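By Saturday I'd been in the blue room so long I'd started to worry about the books on the shelf. You can't open them, you know. They're just spines and sides. Whoever built the simulator gave us a door with a nice silver handle, too, and I had never once seen it move.

My job was simple enough on paper. The lab had two grippers on loan, the Gruvby and the Ciston, and we could only buy one. Before anyone signed for it, each of them had to run 800 picks in simulation, same arm, same table, same little colored pieces dumped out in a new mess every time. I got the night shift because I'd said (out loud, in a meeting, like a fool) that I liked working nights.

The Gruvby went first and it was a dream! Quick, tidy, a bit boring. It missed 31 picks out of the whole run and I wrote that down and ate a sandwich.

Then I loaded the Ciston and put it on the old Kaneko controller, and things got strange around pick 20. It went down over the green stick, perfectly lined up, and stopped. Then it went up again, moved over, and took the magenta piece instead. I checked the log. No fault, no timeout. The planner had asked for green and the arm had gone and gotten magenta, and the log said success, as cheerful as you please.

So I reset and ran the same layout again. Same thing. I swapped the Kaneko for the Hirumow, which is slower but which I trust more, kind of the way you trust a grumpy uncle, and tried it a third time.
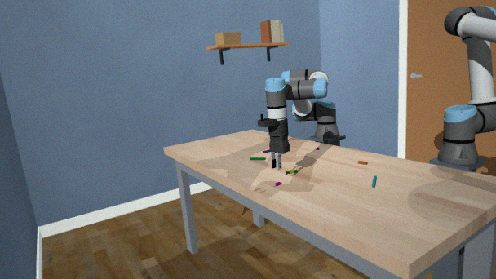
I had my finger over the pause key and my coffee going cold beside me. "Go on," I said to the screen. "The green one. It's right there."

It took the green one. Then it took the orange, and the teal, and everything else, no drama at all, and I sat back feeling a little let down, if you want the truth. A bad color table in the Kaneko, probably. I'd have to write it up, and there'd be a call with their support line, and they'd ask me if I had tried turning it off.

I let the run finish anyway. It was 2 in the morning and the building was making its pipe noises. I rinsed out my mug, came back, and scrolled through the results, which put the Ciston a hair ahead of the Gruvby, and I'd just started typing that into the report when I glanced up at the view of the room.

The door was open.

I saved the file and went to find my coat.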